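**Tema: ¿Merece la pena el abono de comedor de Plellham?**

**birdie_tillman** · 6/27/19

Nos mudamos a Plellham en julio y el colegio ya pide que confirmemos si los niños se quedan a comer. El abono sale a 85 al mes por niño y lo lleva Batista. Mi duda es si compensa o si es mejor que coman en casa, que nos queda a 3 calles.

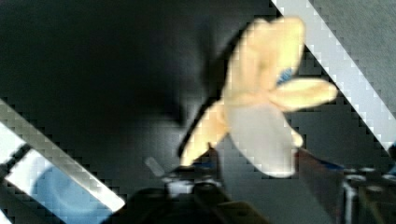 El mayor come de todo. La pequeña tarda una eternidad y no prueba la verdura cocida. ¿Dejan repetir? ¿Hay que avisar con mucho tiempo si un día no van?

**marjal**

Los míos llevan 2 cursos y bien. Se avisa el día anterior y te lo descuentan. Repetir, solo el primer plato.

**Quique_P**

A mí no me descontaron nada, y avisé por escrito. El menú es flojo: pasta, arroz, pasta otra vez. En Plevdale tienen cocina propia y se nota.

**marjal**

Eso era con la empresa anterior, Grarkden. Con Batista ha cambiado el menú. Fruta hay casi todos los días.
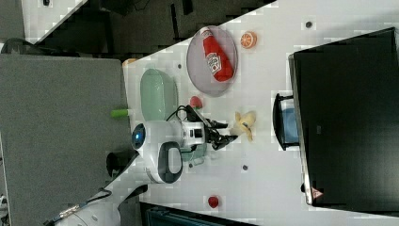

**Quique_P**

Pues mi hijo salió de allí en marzo, ya con Batista, y seguía llegando a casa con hambre. Yo empezaría por días sueltos.

**birdie_tillman**

¿Se pueden coger días sueltos? En la hoja solo viene el mes completo.

**marjal**

Sí, pero se pide en secretaría, no por la web. El día suelto sale más caro.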